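Fullico Code for Robotic Disassembly

The Fullico Code is a voluntary code of practice for workshops that use robot arms to take apart or reassemble desktop computers and similar equipment. It was drawn up in Gilasthorpe and first issued on September 29, 2020. The code has 9 sections and 160 numbered clauses, and is used mainly by small repair and recycling workshops.

Background

The code grew out of shop rules kept by two workshops, one in Gilasthorpe and one in Stusley. The Stusley rules dealt mostly with people working near a moving arm. Those from Gilasthorpe dealt with the handling of parts, in particular storage drives and memory. The two sets were merged, and a section on record keeping was added from the Chaiyaporn handbook, an older guide to manual repair. The first draft ran to 172 clauses; 12 were dropped as repeats.

Scope

The code applies to single arms working at a fixed table. It does not cover mobile robots, conveyor lines or the shredding of parts. It does not replace national safety law, and a workshop that follows it must still carry out its own risk assessment.

Main provisions

Section 2 sets out how a computer is to be prepared. Mains power must be disconnected and the side panel taken off before the arm is enabled. Tower cases are laid on their side with the open face upward.

Section 4 covers gripping. Drives should be held by their bracket or tray where one is fitted, and the fingers must not press on a bare circuit board. Gripping force is set on a scrap unit first – never on the unit to be worked on.

Section 5 covers cables. Any cable crossing the path of the gripper should be moved aside or allowed for in the planned path. The arm's own cable needs enough slack for the full movement, and must be checked for snagging at low speed.

Section 6 asks for a set place for each removed part. Trays with shaped holders are preferred to open boxes. Section 7 deals with stopping: after any unplanned contact the arm is halted, and a person inspects the case before work goes on.

Use

Workshops declare that they follow the code and keep their own records. There is no certificate. Some users have said that the cable rules are hard to apply in compact cases, where there is little room to move wiring.
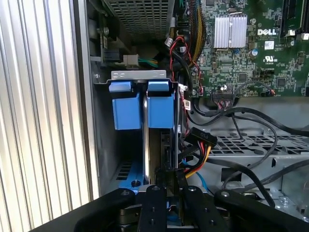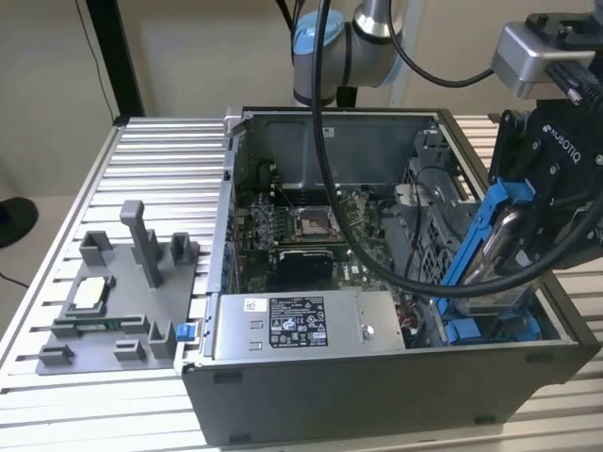
Robot grippers at work on open desktop computers with blue drive fittings.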